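Surgeon wants to do my hernia repair laparoscopically, insurer's letter says open. Who decides?

Posted in Health Coverage and Billing
December 2024

Elif Naz Karaca

I have an inguinal hernia on the left side. It doesn't hurt much but it has been there since spring and my family doctor said to get it fixed before it gets bigger. I saw a surgeon at Plallano and he recommended the keyhole kind with three small cuts. His office sent the request to my plan, which I have through work (Clingate, the middle tier).

The letter I got back says they approve "repair of inguinal hernia, initial, open approach." It says nothing about the laparoscopic one, not approved and not denied. I called and waited 146 minutes in total over two calls. The first person said it was fine and the second person said it was not fine and that I should ask the surgeon's office to resubmit. The surgeon's office says they already sent the right code and have the fax receipt.

My deductible is 2,000 and I have already met it, so I would really like to have this done before the plan year resets at the end of the month. The surgeon has one slot left. If I wait for an appeal I will lose it and start the deductible over in January.

Two things I want to know. Can I go ahead with the laparoscopic surgery on the approval I have? And if the only thing I can get covered is open, is that a bad idea? I lift boxes at work, nothing huge, but I can't be off for months.

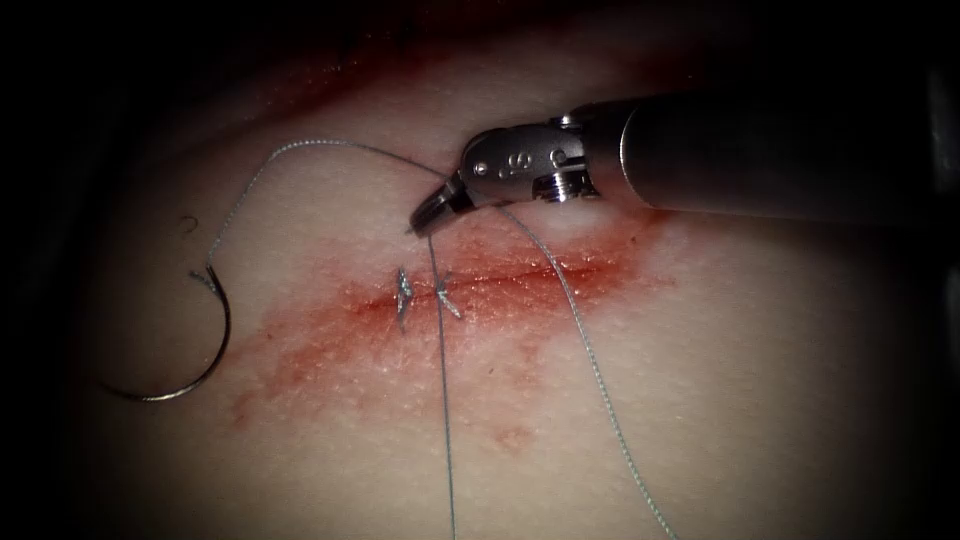 I should add that I am not against the open operation. My uncle had it and was fine. I just don't want to pick one because of a typing mistake in somebody's system. I also have the option of asking for a different surgeon, but the next one on the list is booked until February.

3 replies

Sönmez

Don't go ahead on that letter. I did billing for a surgery center for nine years and this is one of the more common ways people end up with a bill they didn't expect.

An authorization is tied to a procedure code. Open and laparoscopic repairs have different codes. If the letter lists one and the claim comes in with the other, the system may reject it for no authorization on file. Sometimes it gets fixed afterward with a phone call and sometimes it takes months. You don't want to be in the middle of that while you are recovering.

What I would do today:

Call the surgeon's office and ask for the person who handles prior authorizations, by name. Front desk staff usually can't see what was sent. Ask that person to read you the code on the request and the code on the approval.

If they are different, ask the office to call the plan for a correction. A correction is not an appeal. An appeal is for when they said no. They haven't said no to you, they approved something else, and a correction can often be done over the phone by the provider line.

If the plan says the laparoscopic code needs review by a doctor, have your surgeon ask for a peer-to-peer call. The surgeon talks to the plan's doctor directly. These are short calls and they get scheduled faster than paperwork moves.

Ask whether your case can be marked expedited. Be aware that "my deductible resets" is not a medical reason and they won't count it. If your surgeon thinks there is a medical reason not to wait, he has to say so in writing.

Get a reference number for every call, and write down the date and the first name of whoever you talk to. You have two people telling you opposite things and no way to prove either one. When the corrected approval comes through, ask for it in writing, or at least ask to see it in the member portal before you go in. Print it.

Also check that the facility and the anesthesia group are both in network. The surgeon being in network doesn't tell you anything about the other two. Protections against surprise bills cover a lot of this now, but it is easier to ask first.

One more point about timing. The date that counts for your deductible is normally the date of service, so the surgery itself has to happen before the plan year ends. It doesn't matter if the claim is processed in January. Follow-up visits in January may fall under the new year, although routine ones are often included in the surgeon's fee. Ask.

Jarix

just get the open one, my brother in law had his done and was home the same day. insurance companies do this on purpose so you give up

Elif Naz Bilgin

Sönmez covered the paperwork, so I will only answer the second part. I am a nurse on a surgical floor, not a surgeon, and I don't know your history.

Open repair is not a bad idea. It is a standard operation for a first hernia on one side and most people do well with it. It can sometimes be done with local anesthesia and sedation, and that matters for people who don't tolerate general anesthesia. Laparoscopic repair is nearly always done under general.

The usual points in favor of laparoscopic are less soreness in the first days and a somewhat earlier return to normal activity. It makes the most difference if you have hernias on both sides or if you had an open repair before and it came back. For one side, first time, the gap is smaller than people expect, and how often your surgeon does each kind counts for a lot. Ask him directly how many of each he does in a year, and whether he would be comfortable doing yours open.

As for work, tell him exactly what you lift and how often. "Light lifting" means different things to different people. Surgeons' instructions vary quite a bit here, from going by comfort to waiting several weeks for anything heavy. Ask for the work note before the surgery so your employer has it ahead of time.

While you wait: if the bulge becomes hard, very painful, changes color or won't go back in when you lie down, or if you start vomiting, go to the emergency room. Don't call the plan first.

Elif Naz Karaca

Thank you both. I got the authorization person at the surgeon's office. The request had the right code and the approval has the wrong one, so she is calling the provider line for a correction. I have a reference number this time. I asked about anesthesia too and she is checking on the group. I am keeping the slot for now - they said I can cancel up to 7 days before.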